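Pasta on the Shelf: Why Does It Come in So Many Shapes?

By Hanne Bundgaard

Have you ever looked properly at the pasta in your kitchen? I mean really looked, with your nose almost touching the packet? Please do it today, because pasta is brilliant! It can be long, short, curly, flat, ridged or shaped like a tiny star, and it can wait on a shelf for months until somebody is hungry.

Let's find out what it is made of, why it keeps so well, and how to put it away so you can always find it.

What is pasta made of?

Most dried pasta is made from two things: wheat and water. Yes, only two! The wheat is usually a special kind called durum wheat. Durum comes from a Latin word meaning "hard", and the grains are very hard indeed. When they are ground up they make a gritty yellow flour called semolina (rub some between your fingers if you get the chance, it feels a bit like fine sand).

The semolina is mixed with water to make a stiff dough. Then the dough is pushed through a metal plate full of holes. Have you ever squeezed modelling dough through a toy press? It works just like that! The holes decide the shape. Small round holes make spaghetti. Holes with a pin in the middle make tubes.

After that the pasta has to dry, slowly and gently. If it dries too fast it can crack.

A packet with a window

Plenty of spaghetti is sold in a bag made partly of clear plastic, so you can see the strands inside before you open it. Other packets are mostly bright colours, like the yellow ones on the white shelf here.

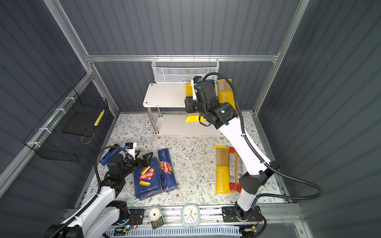

Long pasta and short pasta

Spaghetti is the champion of long pasta. The name comes from the Italian word "spago", which means string, so spaghetti means "little strings". Isn't that a good name for it? One strand is a "spaghetto", but you hardly ever hear anybody say it, because who eats one strand?

Short pasta is easier to eat with a fork or a spoon. Penne are tubes with slanted ends, like old-fashioned pens. Farfalle look like bow ties, although their name means butterflies. Fusilli twist round and round like a corkscrew.
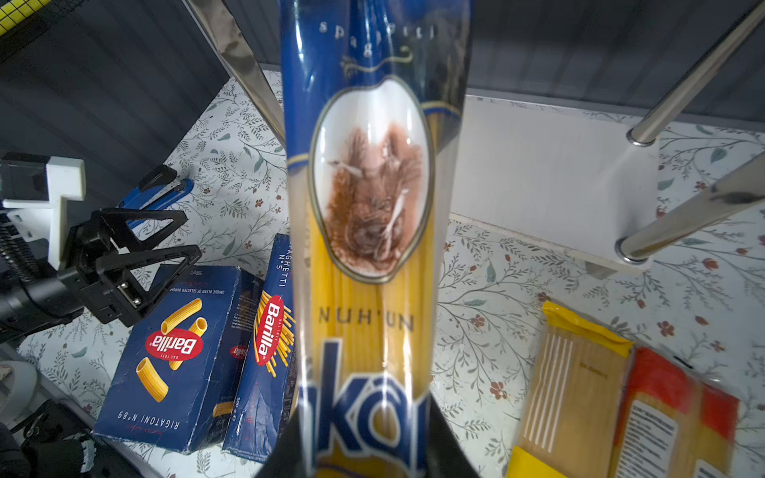
My own favourite is rigatoni — big, wide tubes with ridges down the outside. The word comes from "rigato", which means ridged or lined. Those little ridges are very useful, as sauce clings to them, and more sauce slides into the hole in the middle. If you aren't sure which shape you have picked up, read the packet. The Barilla boxes help by giving each shape a number as well as a name: the rigatoni is number 89 and the spaghetti is number 5. You could ask for your supper by number! Not every maker does this, so always check the name too.

Why doesn't it go off?

Mould and bacteria are living things, and living things need water. Dried pasta has very little water left in it, so they can't grow there. Keep it dry and it stays good for a long time. Look for the "best before" date on the packet.

Once you have cooked it, everything changes. Cooked pasta has soaked up lots of water, so leftovers should be cooled quickly, put in the fridge and eaten soon.

How to tidy a pasta shelf

This is a lovely job for a rainy afternoon. Ask a grown-up first if the shelf is high up.

1. Take all the pasta down and put it on a table.

2. Sort it into long shapes and short shapes.

3. Find the dates. Whatever needs eating first goes at the front.

4. Close any open bags with a clip, or tip the pasta into a jar with a lid.

5. Put everything back. Tall packets can lean against the side of something steady, and boxes can stand in a row with their names facing you. 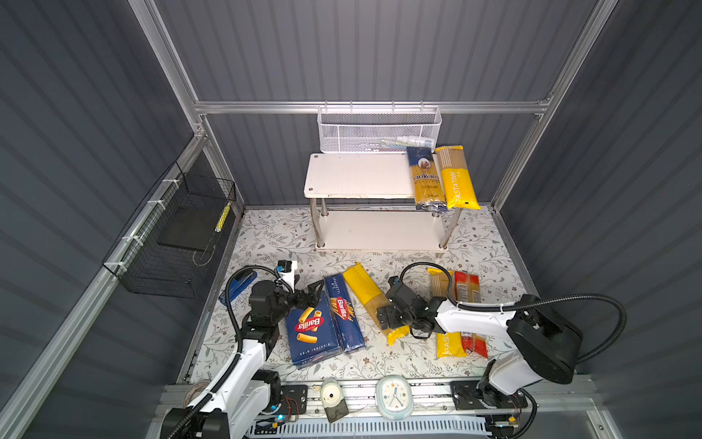
Long packets can be tricky. If you stand one up in the middle of a shelf with nothing to support it, it often flops over, and an open one may send spaghetti all over the floor. Lying it down is fine too. Heavy boxes are better low down, where you can reach them without stretching.

Try this: the bridge test

Take one strand of dry spaghetti and lay it across the gap between two books. Hang a paper clip on it. Does it bend? Does it snap? Now try with two strands side by side, then three. You will see that a bundle is much stronger than a single strand. Write down how many paper clips each one can hold, and try it again with a wider gap.

Words to remember

Durum: a hard wheat used for making pasta.

Semolina: the gritty flour made from durum wheat.

Rigatoni: wide tubes with ridges on the outside.

Spaghetti: long, thin pasta, named after string.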